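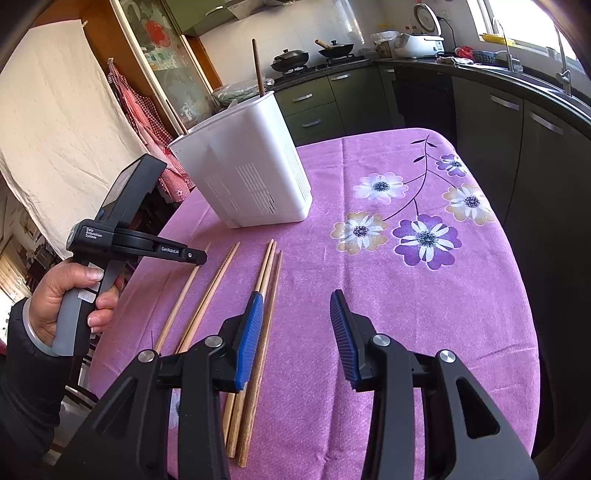
Review: Grikier Forms, Standard Plan

Prepared by Despina Ivanov, Digital Services

Grikier Forms is a web-based tool for adding contact and sign-up forms to an existing site. Our office used it through February on two public pages, a general inquiry page and a newsletter page. This review covers setup, daily use, reporting and cost. The Premium plan was not tested.

Setup

An account administrator creates a workspace and invites other users by email. Each form receives a short embed code, which is pasted into the page where the form should appear. Both of our pages accepted the code without changes to the template. The form picked up our fonts correctly but ignored our button color, which had to be entered by hand under Theme.

The editor is a single column with a list of field types on the right. Fields can be dragged into order, copied and marked as required. Conditional fields are supported, though only one condition may be attached to each field. Our inquiry page needs two in one place, and we split the question into separate fields to work around the limit.

Daily use

Submissions arrive in a shared inbox and may also be forwarded to one or more addresses. Forwarded messages carry the sender's address in the reply-to line, so staff can answer from their usual mail program. The autoresponder accepts up to 1000 characters. That is enough for an acknowledgment and office hours; our standard privacy notice did not fit and is now linked instead.

Spam filtering is switched off in a new workspace. Administrators should turn it on before publishing a form. With the filter set to Medium, a few genuine inquiries were held for review, most of them very short messages containing a link. Held items stay in the queue for nine days and are then deleted, a period that cannot be changed on this plan.

Ermira Grgić of the accessibility team checked both forms by keyboard and with a screen reader. Labels and error messages were read correctly. The date picker could be opened but not closed from the keyboard, and we replaced it with a plain text field.

Reporting

The dashboard shows views, starts and completed submissions for each form. Results export to a spreadsheet file. There is no scheduled export, and the connection to Pevix, which we use for mailing lists, sends new contacts only — edits made later in Grikier are not passed along.

Cost and limits

The Standard plan allows 200 submissions a month per form. Further submissions are accepted and billed in blocks of 100. A warning is sent to the account administrator when the first block begins, with no earlier notice available.

Rating

Suitable for small public pages with simple questions. Offices that depend on date fields or layered conditions should request a trial workspace first. The inquiry form remains in service, and the newsletter form will be reviewed again when the Pevix connection is updated.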